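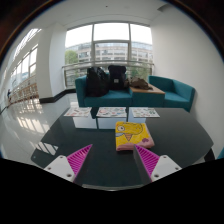
Progress on the Galtcombe community meals program has been steady since the last report, and the lunch service now runs four days a week at the Quinlan Street hall. Attendance grew through the summer, mostly among older residents who live alone and had stopped cooking full meals. We have kept the dining room simple. Guests eat at shared tables, and each table is wiped down between sittings with a folded cloth and refilled with water and bread before the next group comes in. The dark, glossy tabletops show every smear, so this takes longer than we allowed for, and we have moved the second sitting back by 15 minutes.

Meals served

In September we served 600 lunches, our highest month so far. The target in the grant agreement was lower, and the increase has put some pressure on the food budget. We have covered the difference by buying dry goods in larger lots and by changing the menu on the two quietest days to soup, bread and fruit. Guests have mostly accepted the change. A few asked for a hot main dish every day, and we will look at this again when winter prices are known.

Home delivery

The delivery route started later than planned. We had expected to use a van belonging to the Danilano bakery, but its insurance would not cover our drivers. Kanini Magesa arranged a lease on a small used van, and deliveries began six weeks behind schedule. There are now 49 households on the list. Most were referred by the clinic and the rest came to us through neighbors or family. The north side of town is still not covered. Adding it would make the route too long to keep food at a safe temperature with the boxes we have.

Kitchen and equipment

The replacement oven is installed and passed inspection on the second visit. The first visit found a problem with the vent hood, and the landlord paid for the repair. The walk-in cooler is old and has needed service twice. We have asked Allalus Refrigeration for a price on a new compressor and will send you the quote when it arrives. No grant money has been spent on the cooler to date.

Staffing

Tudur Yorath started as kitchen lead in early summer and has taken over ordering, menus and food safety records. We lost 2 part-time kitchen assistants over the same period, both to full-time jobs elsewhere. One position has been filled. The other is open, and the remaining staff are sharing the hours. All current staff hold a valid food handler card.

Budget

Spending is within the approved total. Food is over its line and wages are under, the latter a result of the open position. We request permission to move the unspent wages to food for the rest of the grant year. A line-by-line statement is attached.

Next period

We plan to fill the assistant position, settle the cooler question and buy better insulated boxes so the north side can be added to the route. We will also repeat the guest survey. The spring survey had a low return, partly because the form was too long, and the new one fits on a single page in large print. Results will be included in the next report.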